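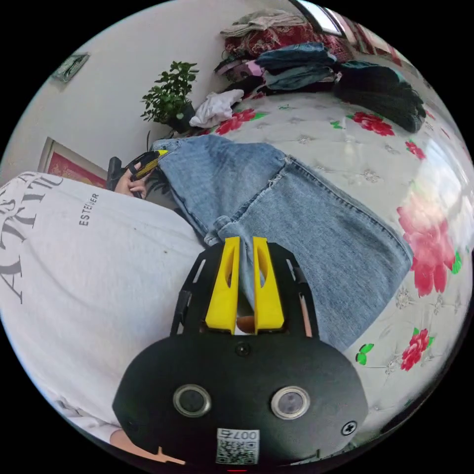 January 9, 2021

Folding is slower with grippers than I expected, even after the shelf-stocking work we did in May. I've been on the clothes set for a little while now and wanted to write down how it's going before I forget the details.

The setup is simple. You hold one gripper in each hand and do a household task using only the fingers of the tool. The recording goes to Semeniuk, the small lab I do this for, and they turn it into examples for the model they're training. They call the whole effort Flurura. I don't work on the model side and couldn't tell you much about it. My part is doing the task cleanly, many times, in a real home.

My target for the clothes set is 78 usable examples. As of last night I had 55. Another 19 were thrown out, mostly in the first two sessions, and I agree with nearly all of those calls. In some I let go of a hem and grabbed it again without setting the garment down. In others I moved too fast, and the fingers were already closing before they got to the cloth.

Denim has been the best material to learn on. It's stiff enough to hold a crease and thick enough that you can feel through the handle when you've got it. I start with the pair laid out on the bed, take the end of the leg with one gripper and pinch farther along with the other. Then I lift both together and bring the leg across. If one hand leads, the leg twists and I have to flatten it out again. Flattening is allowed, and they want some of it in the set, but it adds time.

T-shirts are harder. The fingers pick up both layers when you want one, or they pick up the shirt and the bedspread. I've started coming in lower and from the side, which helps with the bedspread problem and does nothing for the other one. Socks I haven't tried yet.

A few things I've changed since the beginning:

- I stop after 5 folds and put the grippers down. My wrists get tired before I notice it, and the folds get sloppy.
- I don't stack the finished clothes neatly every time. The lab asked for variety, so some piles are straight and some aren't.
- I say the garment type out loud before I start. It saves me from typing notes between takes.

The bed is a bit low for this. After an hour of bending over it my back lets me know. I tried the kitchen table one evening and it was easier on me, but the jeans hung off both sides and slid.

Uploads go through Coltance, and that has been the dullest part. A full session takes over two hours to send from here, and if the connection drops it starts the file again from zero. I leave it going overnight now.

There's one more clothes session planned and then I move on to towels. Someone at the Lelunside site has already done a towel set and sent me their notes - mostly about corners, and how to find the second one after you've lifted the first. I'll try it their way before I make up my own.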